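News | Facilities & Equipment

Retired Workstations From Iddale Design Labs To Be Taken Apart for Parts and Reuse

Iddale Technical College has begun dismantling the desktop workstations withdrawn from its design and engineering laboratories at the end of the spring term. The work is being carried out in the lower workshop of the Cunha Building and is expected to continue through June. A total of 818 machines will pass through the workshop before the room is returned to regular teaching use.

The workstations were purchased over several budget years for courses in drafting, structural modeling and video production. Most were moved from the main laboratories to smaller study rooms as newer equipment arrived, and a number spent their last two years in storage. Following a review of storage space last fall, the college decided to close both equipment rooms on the ground floor and to process their contents together with the machines coming out of the laboratories.

Processing follows a fixed order. Each chassis is logged by its property tag and opened on the bench. Storage drives are taken out first and placed in a locked cabinet, where they remain until they have been erased or destroyed under the college's records policy. Memory is removed next, followed by graphics cards and processors. Parts are placed in antistatic bags, labeled with the tag number of the machine they came from, and set aside for testing. The main board normally stays in its chassis until a decision has been made about the machine as a whole. 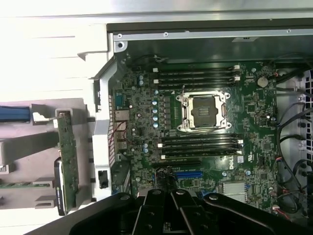
Processor sockets require particular care at this stage. The contacts inside are easily bent, and a damaged socket usually means that the board can be used only for scrap. Workshop staff have been asked to fit a protective cover over any socket before a chassis is moved to the shelves, and to leave the latches on the memory slots as they find them if a slot shows signs of wear. Coin-cell batteries are collected separately and may not be placed in general waste or in the metal bins.

Boards that pass inspection will be matched with tested processors and memory and rebuilt into complete systems. The college plans to prepare up to 240 such systems for the open study rooms and for the long-term loan program, which provides desktop computers to enrolled students who do not have one at home. Students already on the waiting list will be contacted in the order in which they applied. A new application is not necessary.

Parts that are in working condition but not needed for rebuilding will be offered to other departments. The hardware maintenance course has asked for a supply of boards, power supplies and fans for bench practice, and the request has been approved. Departments with similar needs should send a written request to the equipment office, stating the course number and the quantity required. Requests for whole machines cannot be considered at this time.

Material that cannot be used again will be collected by Lilterent, the college's contracted electronics recycler. Sheet-metal cases, cables, heatsinks and circuit boards are sorted into separate containers in the workshop and weighed at collection. The first load, taken away last Friday, came to 982 pounds. Lilterent will supply a certificate for each load, and copies will be kept with the property records for seven years.

The replacement workstations have been ordered through Vevetti and will be installed before the fall term. Laboratories on the second floor will be completed first, followed by the video editing suites. Desks and cabling in these rooms will remain as they are, although power outlets in two of the laboratories are to be renewed while the rooms are vacant.

During the work, the lower workshop is closed to classes and the corridor door is kept locked. The adjoining tool room can be reached from the courtyard side until 7 p.m. on weekdays. Deliveries for the workshop should be left at the main reception desk of the Cunha Building.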